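Protecting a White Tabletop

White tops show everything, so cover the spot where you work before you start. Plain paper does the job for most small projects. Buy the big sheets in a pack of 100 and keep them flat under the bed or behind a door.

Tape two corners only. Change the sheet when it gets grubby, and wipe the table with a damp cloth and a drop of dish soap. Ink usually comes up with rubbing alcohol, but test a corner first. 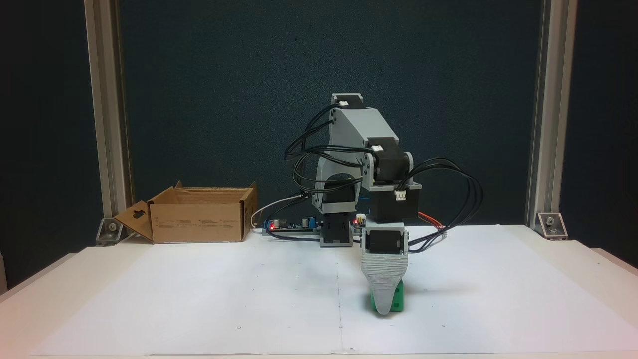

Reading time: 1 min

One large sheet is better than several small ones. Small parts, like a little green cube, are easy to spot on white paper. Keep drinks on another table.

Ffion Prothero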